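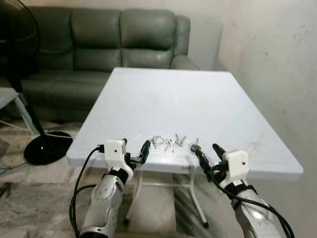

Head view, key handling task, Karholm station. Both grippers at the near edge of the table.

Keladeo Data Collection Support
Ticket subject: Wrist streams out of step with head stream in key handling episodes
Raised by: Maarja Krūmiņa, Karholm station
Assigned to: Algirdas Rimkutė, recording and import
Priority: High
Component: Sepp recorder, import stage
Status: Resolved, monitoring

Summary of the fault

Episodes recorded for the key handling task are being refused by the import check with the message "stream offset above limit". The head stream is accepted. Where the check fails, it fails on the left wrist stream, the right wrist stream or both. The operators report no fault on the console during recording, and the episodes play back normally when each stream is opened alone.

The task requires the operator to guide a gripper to a named key or ring on the table, close on it, lift it and set it down again. Examples with a late wrist stream are not fit for training, as the recorded finger position does not agree with what the wrist camera saw at the moment of closing. Station staff were asked to continue recording and to mark all new episodes "hold" until this ticket is closed.

Entry 1, Krūmiņa

The fault was first noticed when a batch was returned by the import check with most of its episodes refused. The batch before it had passed in full. Between the two, the station received the Sorance update to the recorder machine. No change was made to the arms, the grippers or the camera mounts.

The power supply to both arms has been switched off and on, and the wrist cameras have been unplugged and seated again. The fault remains.

Entry 2, Rimkutė

Thank you for the report. Please supply one refused episode in full, with its log, and one still from each wrist camera taken with the fingers open. Please also confirm whether the fault depends on the objects laid out. A refusal on "stream offset" should not depend on them, but the import check does use image motion to estimate the offset, and small reflective objects have given false readings at other stations.

Entry 3, Krūmiņa

The episode and log have been placed in the shared folder. The layout used for the open finger still has the sets of keys apart from one another, with a car key on the right.

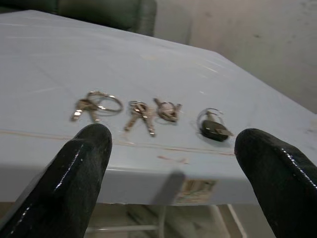

Wrist camera view, fingers open, four groups of keys on the table.

The same offset was obtained with a cloth and with a plastic cup in place of the keys. The objects do not appear to be the cause.

Entry 4, Rimkutė

Agreed. The log shows that the wrist streams are stamped when a frame is written to disk, whereas the head stream is stamped when the frame arrives. Before the Sorance update all streams were stamped on arrival. In the episode supplied, the wrist streams fall 9 frames behind the head stream by the end of the recording. The limit for import is 2.

The delay grows with the length of the episode. Short episodes may therefore pass the check while still being late, and a pass recorded since the update should not be relied upon.

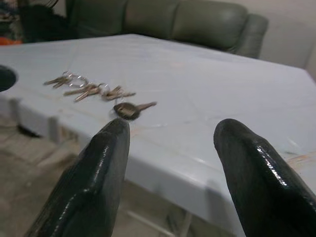
Page last modified: September 6, 2021

Entry 5, Rimkutė

Some wrist stills also show slight blur on the keys. This is a separate matter from the offset and should not be used to judge it. Episodes with slight blur remain acceptable under the task sheet, provided that the key to be grasped can be made out. Please do not discard them.

Steps carried out on the recorder machine:

1. Recording stopped and all open episodes closed.
2. Sepp settings file copied to the backup folder.
3. Time stamp source for both wrist streams set to "arrival".
4. Write queue for the wrist streams moved to its own disk.
5. Recorder restarted and a test episode of full length taken.

The test episode passed with no measurable offset at the start or at the end.

Entry 6, Krūmiņa

Confirmed at the station. A further set of episodes was recorded after the restart, using the same table and the usual approach from the near edge. 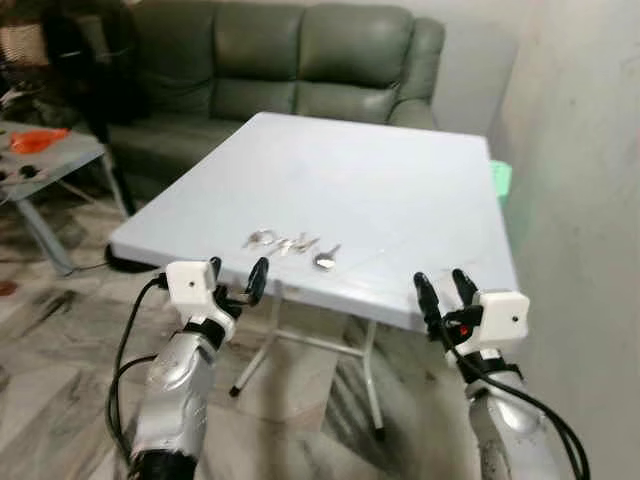

All episodes in this set were accepted, including the longest. The operators have been told that the "hold" mark is no longer needed for new work. Earlier episodes keep the mark until they have been dealt with under Entry 7.

Entry 7, Rimkutė

The number of episodes recorded under the faulty setting is 3,713. The arrival times are still present in the raw logs, so the wrist streams can be stamped again without repeating the sessions. The correction will be run at import, and any episode whose raw log is missing or damaged will be withdrawn from the training set. Station staff should not delete raw logs before the end of October.

Outstanding actions

Krūmiņa: check that raw logs are held for every marked episode.
Rimkutė: run the correction and send the list of withdrawn episodes to the station.
Rimkutė: add the time stamp source to the settings checked at recorder start.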